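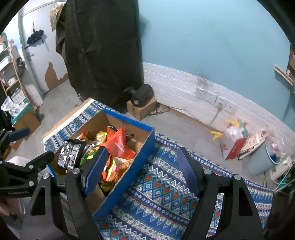 The snack box on the zigzag cloth, 20 June 2026

Spent most of the afternoon on the snacks. They had spread all over the place since January - two bags in the desk, some in my backpack, a few more on the shelf with the towels. I put them all in the blue cardboard box, the one with the open top, and set it on the patterned cloth where I can reach it from the chair.

The box came from the store in Hadley, where they leave the empties by the door. It's a decent size. The big orange-red bag takes up the middle and everything else goes wherever it fits. I tried standing all the bags up and they fell over, so I gave up on that. The black-and-white bag stays upright at the front if I leave it alone.

I spent more than 200 on food this month and a good part of it was this stuff. The plan is to eat what's in the box before buying any more. I made the same plan in Endale and it lasted 3 days.

The corner by the outlets still needs doing. The wastebasket has trash in it to go down, and there's the white plastic bag on the floor, and the flattened cardboard next to it. Recycling here is picky about cardboard. In Edthorpe you could leave it in the hall and it would be gone by morning. I also want to do something about the cords. One hangs straight down the wall from its plug and I've caught it with my foot twice this week.

I like the light blue paint more than I did when I moved in. It was the first thing I noticed when I came to see the room and I nearly said no.

Bus to Hasholm is early tomorrow. I'll take something from the box for the ride, probably the yellow package at the back. Need to fill the water bottle tonight and find the other sock.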